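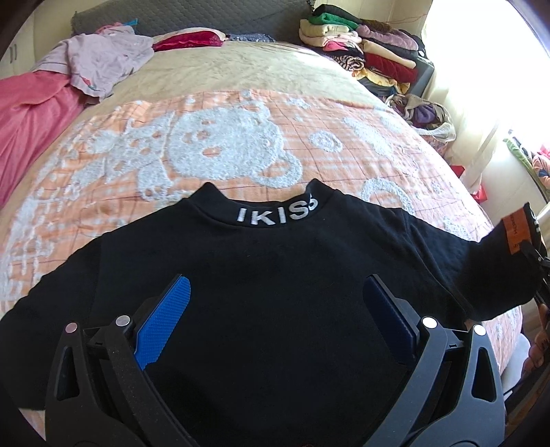 # Wanted: people to mend, sort and teach at the Redum Clothing Swap

Redum is looking for thirteen new people for our spring season! We run a clothing swap and repair room on Olivares Street, and last year 543 people came through the door with shirts, coats, baby things and a surprising number of single gloves. We'd love to open more often, and for that we need more hands.

You don't need to be a great sewer. A few of our best people started out not knowing how to thread a needle (me included), and now they turn collars and patch elbows without thinking much about it. If you like clothes, or like people, or just want a warm room and good company for an afternoon, please write to us.

## What you could do

- **Sorting.** Check what comes in, look for stains and pulled seams, fold, and hang. Most folks start with this one.
- **Mending table.** Buttons, hems, zippers, small holes in knits. Knits are where we're shortest, so if you can darn a sweater we will be very happy to see you.
- **Teaching.** Short lessons for groups of up to five. Bring your own idea! Past ones have covered visible mending, fixing stretched necklines, and how to save embroidery from a worn-out top and sew it onto something else.
- **Front desk.** Greeting, writing tickets, finding the lost glove's partner.

## Hours and practical stuff

Shifts are three hours long, afternoons and early evenings, and we ask for two a month from the start of May. You must be 16 or older, and anyone under 18 needs a signed note from a parent. The room is on the ground floor with a ramp at the side door. Tea is free, and so is thread.

These are unpaid spots, but we cover your bus fare, and after your first month you get first pick from the rails before each swap. Teachers get a small fee for every lesson, paid the same day.

We have four sewing machines and one serger. Amancay Sepúlveda will show you how to use them during your first two shifts, so please don't let the serger scare you off. It's loud but friendly.

## How to join

Send a few lines about yourself to Brijesh Kandpal, or leave a note in the box by the side door. Tell us which job sounds fun and which days are no good for you. If there's a piece of clothing you've kept going for years, tell us about that too, we love those stories.

Posted 2025-02-22. We'll reply to everyone who writes.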